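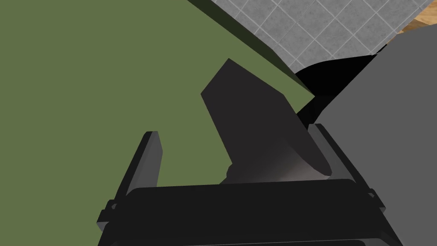

Unit 4: Demonstrating a Task by Remote Control

Course handout, Losteck Institute, Department of Automation
Issued August 27, 2024

4.1 Purpose of the unit

Students will learn to record demonstrations on a two-armed robot in simulation and to judge whether a recording is fit for training. The task for this unit is set in the Triltano kitchen, a simulated apartment room with a tall cabinet. The operator brings one gripper to the long vertical handle, closes on it, and draws the door open.

All work is done through the Brakasix remote station. Each hand controller drives one arm, and the trigger on each controller closes the matching gripper. The station records joint positions, gripper commands, and the camera views together.

4.2 Before recording

Students work in pairs, one operating and one keeping the log. Load the kitchen, confirm that both controllers respond, and move each arm through a short free motion. No recording should be started until the operator can bring either gripper to a chosen point without looking down at the controllers.

The starting layout is varied by the software between attempts. Loose objects may be placed differently, and the robot may begin nearer to the cabinet or farther away. This variation is intended and should not be corrected by hand.

4.3 Approach and contact

Most rejected demonstrations fail in the approach. The operator should bring the gripper toward the handle at a steady pace, slow down in the last part of the motion, and pause briefly before closing. The view over the robot's body gives a good sense of direction but a poor sense of depth – the wrist view should be checked before contact is attempted.
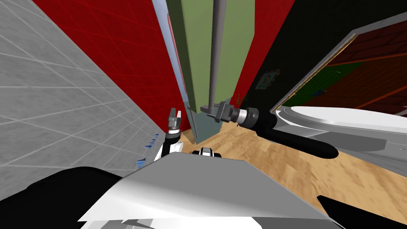
The arm that is not in use should be kept raised and clear of the walls. An idle arm that drifts during the pull is recorded along with everything else, and a policy trained on the data will learn the drift as part of the task.

4.4 Accepting or rejecting a demonstration

The reference set for this course holds 1,146 demonstrations, of which 200 are reserved for evaluation. A student recording is added only when both members of the pair have replayed it in full. Reject the recording if the gripper slips from the handle, if either arm strikes a wall, or if the operator stops for a long period in the middle of a motion. A small correction during the approach is acceptable. Such corrections are useful in training, as they show the robot how to recover from a poor position.

Logs are submitted through the Chowdhury server by the end of the first week of September.

4.5 Reading for the next session

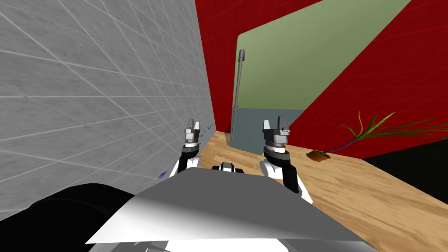 Notes by Siu-fong Chien and Nimal Majumder
Reviewed by Selvaraj Gamage

Read Section 2 of the course reader, on learning from demonstration, and come prepared to discuss the following points. Which parts of the door task depend on the wrist view? How should the two arms be coordinated when only one of them is needed? What would be lost if every attempt began from the same position?

Questions about station access should be directed to Pranab Cassim.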